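Nadiia Nechyporuk
Notes from a month of teleoperating a two-handed robot through household wiping and dusting tasks. Mostly about the operator side, because that is where our data went bad. Thread.

Nadiia Nechyporuk
Setup first. The operator wears a headset and gloves. Glove pose is mapped to the robot's hands, head pose to the head camera. Our control layer is called Gronudow. It retargets human finger joints to robot finger joints and clips anything outside the limits. The clipping matters later.

Nadiia Nechyporuk
Target for the dusting task was 30 usable demonstrations per operator. Xiomara Castellanos got there in one afternoon. I recorded 34 and kept fewer than I would like to write down.

Nadiia Nechyporuk
Most of my rejects share one fault: hesitation before the grasp. I hover, correct, hover again. A policy trained on that learns to hover. It does so very faithfully.

Nadiia Nechyporuk
Xiomara decides where the thumb goes before she moves the arm. She commits, and if she misses she backs all the way out and restarts the approach. Her misses are more useful than my successes — they contain a clean recovery.

Nadiia Nechyporuk
On latency. Glove to finger delay is tolerable for reaching and bad for closing. You feel nothing, you see the fingers late, so you squeeze harder than needed. The clip in Gronudow then holds the joint at its limit and your glove hand drifts away from the robot hand. When you open, there is a dead zone.

Nadiia Nechyporuk
Fix for the dead zone: we re-zero the offset whenever the clip is active for longer than a set time. Hutsuliak (our episode tool) writes a flag on those frames. Do not train on the flagged frames without looking at them.

Nadiia Nechyporuk
We also tried kinesthetic teaching, where a person holds the arm and walks it through the motion. Good for the sweep. Poor for the hands, since you can't guide several fingers at once with your own two hands. It also puts a person's forearms in the camera view, and they will not be there at run time.

Nadiia Nechyporuk
So: teleop for the grasp, hand guiding only for checking that a sweep path is reachable. We do not mix the two in one dataset.

Nadiia Nechyporuk
Start pose variation. Rotate the tool between episodes. Move it left and right. If the handle always points at the same corner, the policy will reach for that corner with the tool absent. We tested this. It reached.

Nadiia Nechyporuk
A diagonal start is the one I find hardest. The handle end faces the left hand, the fluffy end is nearer the right, and you have to choose a hand early.

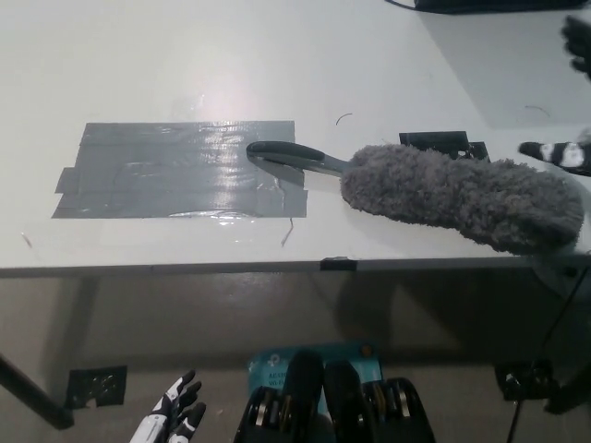 Head camera view. Gray microfiber duster on the diagonal, handle end over the duct tape, both hands in view.

Nadiia Nechyporuk
Grasping by the head is allowed in our protocol but labeled separately. The chenille gives under the fingers, so a closed hand tells you little about whether you have hold of anything. On the handle you get a clearer stop.

Nadiia Nechyporuk
Head motion is data too. Early on I kept looking at my glove hand out of habit, and the camera followed. Now the rule is to look at the contact point and stay there until the fingers close.

Nadiia Nechyporuk
Session length: stop after 2 blocks, rest, swap operators. My approach times get longer in the third block and I don't notice while it is happening. The plots notice.

Nadiia Nechyporuk
Next is a run with 3 operators on the same start poses, to see how much of the style difference survives training. The config is in the Nostska folder for anyone on the team who wants to check my offsets before we start.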